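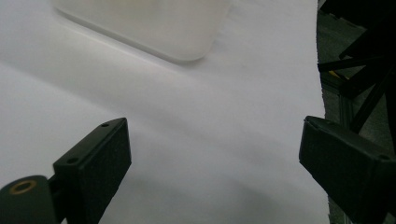 mossybrick: can't agree, sorry. Cold wash first, always, or you cook the tea stain in.

Dralatham_lass: Mine went through at 60 and came out lovely! (Cotton though, from the Undetti shop, so maybe I got lucky)

pennywhistle4: I soak for 20 minutes in soda crystals, then wash. No bleach near my nan's linen, thanks.

mossybrick: soda's fine on cotton, I'd not risk it on wool.

Dralatham_lass: who's got a wool tablecloth??

4 comments · 835 shares
Last updated: January
We use cookies. Accept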